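Visit report: manipulation software at Jernitz, August 18, 2021

Our group spent a day at Jernitz to look at the software they run on their two-arm benches. The interest on our side was narrow. We maintain a motion planning layer for small arms, and we wanted to know how they split responsibility between the planner, the perception module and the low-level controller. Hardware was discussed only where the software depends on it.

Nneka Okafor, who leads controls there, started with the wrist camera. Its stream goes to two consumers. The first is the recorder. The second is a small estimator that compares the predicted fingertip positions with where they show up in the picture and publishes the difference as a correction to the hand-eye transform. The blue fingers are ribbed on the inner face, and they are always in view at the bottom, so the estimator has something to work with even when the rest of the view is mostly white table. 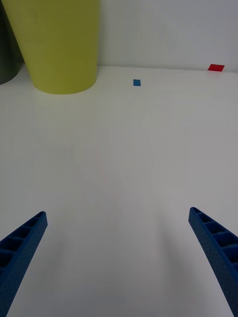
Sernell Motion Software Group | Planning and Control

The correction is low-pass filtered and limited before anything downstream may use it. Okafor said the limit was added after an early version tracked a shadow and pulled the transform off over a few minutes. It is now logged every cycle and applied only between motions. We apply ours continuously, and Oğuzhan Duman of our team asked for their logs to compare the two approaches.

Control stack

The joint controller and the task-space layer run as separate processes on one machine. They exchange setpoints through shared memory with a sequence number and a timestamp. If the task-space layer misses its deadline, the controller holds the last velocity for 2 cycles and then ramps to zero. There is no attempt to extrapolate. The ramp parameters are stored per arm, in the same file as the joint limits, and the process refuses to start if the file checksum differs from the one in the run manifest.

Both arms are commanded from a single planner instance. Jernitz tried one planner per arm with a reservation scheme for the shared volume and dropped it. Debugging took too long, and most tasks have a stage where the arms have to be planned together in any case.

Perception

Perception uses the fixed camera for coarse object poses and hands over to the wrist cameras on approach. The bench was set up for a cup task, with a gray and a yellow-green cup near the back of the table and short strips of red and blue tape on the surface. Tarık Coşkun walked us through the segmentation node, which is called Malurum internally. It outputs a mask, a class label and a rim ellipse for each cup. The rim ellipse is what the planner uses; the mask is kept for collision geometry.

Near contact between objects is the hard case. With the rims almost touching, an earlier release would return one merged mask, and the grasp sampler would then place a finger in the gap. The current release fits the ellipses first and splits the mask afterward.
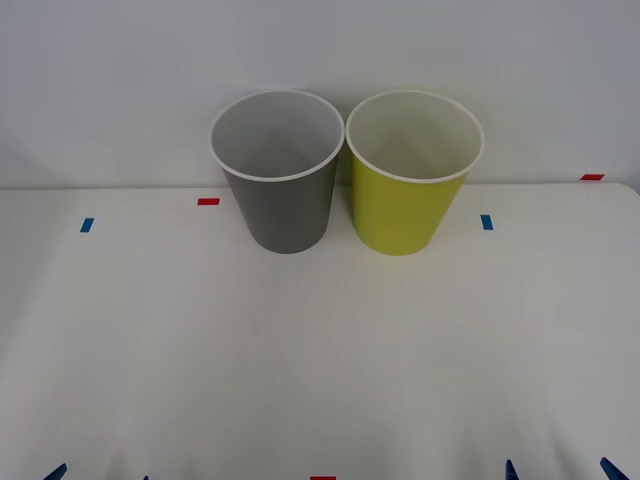
Planning and replay tools

The most useful part of the day for us was the replay tool, Işık. It loads a recorded run and re-executes the planner against the logged perception output, with the option to replace any module by a newer build. Differences in the chosen trajectory are listed by cycle. Duygu Uysal maintains it and ran a regression set of 31 episodes while we watched; 7 produced a different grasp choice with the new sampler. She opened two of them and stepped through the cost terms. In both, the clearance cost had gone up enough to move the grasp to the far side of the rim.

Failed episodes are kept for 24 months. Passing ones are thinned.
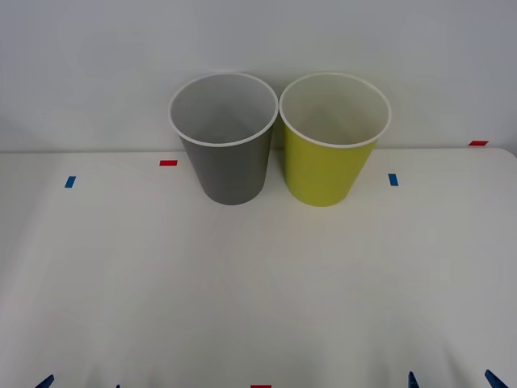
Our own planner handles clearance differently, and the comparison was worth making on the spot. We inflate each object by a fixed margin and reject any finger pose that enters the inflated volume. With the gray and yellow-green cups standing as close together as they were on this bench, that rule removes every grasp that puts a finger between them, and it also removes some side grasps that are perfectly reachable. Jernitz uses a soft cost with a small hard margin inside it. The solver takes longer, but it returns a ranked list instead of an empty one. Beril Ateş will prototype the same scheme in our sampler behind a build flag.

Open points

Time synchronization between the fixed and wrist cameras is done in software, and we did not get figures for the residual offset. Okafor has promised them.

The format of the Işık log is documented, but the schema version is not stored in the file header. Any converter we write will have to take it as an argument.

We did not see a run with the estimator disabled. We have asked for one recorded set with and one without, same task and same controller build.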